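Workshop Notes: Small-Parts Storage, Wire Baskets In, Deep Bins Out

The June changeover of small-parts storage at Drudon is complete on the ground floor. The upper floor follows once the remaining shelf brackets arrive. What follows covers the new containers, the labels and the return procedure, for anyone who draws parts from the shared shelves.

Deep plastic bins have been withdrawn from all shelves below shoulder height. They held more than the baskets do, but short items settled to the bottom and stayed there through two stock checks. When the bins were emptied, 108 items were found that had already been reordered. Most were cable ties, spacers and blanking caps.

The replacement is an open wire basket from Grivberg. Each shelf bay takes a single row, with a gap of 40 mm left at the back for the label rail. Shelf depth is 435 mm and should not be altered; two bays were moved forward by a previous user and have been reset. Maximum load per basket is set at 400 g for the light shelves. Heavier stock stays in the steel drawers under the Lutoler bench.

Items smaller than the mesh spacing go into a lidded tub first, and the tub goes into the basket. Loose washers placed directly in a basket will fall through. Bags are acceptable if sealed and labeled on the outside.

Labels are printed on the Đỗ label maker kept by the door. Use the part number on the first line and a plain-language name on the second. Handwritten labels will be accepted until the upper floor is finished, then removed.
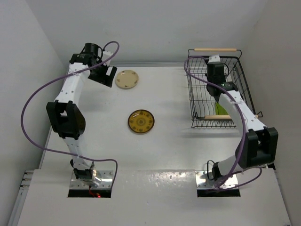 Baskets should be set down on a clear, flat surface before anything is taken out or put back. Picking from a basket while it is still on the shelf tips it forward and strains the front clips. A smooth white top is preferred, as dropped dark parts show up against it at once. Finish matters as well: a slightly glossy surface, like the speckled front panel with the bright reflections near its middle, makes small bright metal parts harder to find, so sort those on the plain tabletop behind it. The black wire basket is the standard color for general stock. Reach in from above, with the opening kept clear on all sides, and lift parts straight up so that they do not catch on the wire.

Return baskets to the bay shown on the label, label side out. A basket with a bent rim or a broken weld goes on the repair shelf with a tag stating the fault. Spare baskets are stacked beside the steel drawers and may be taken without a request form. Stock levels on the ground floor will be checked again when the upper floor is done.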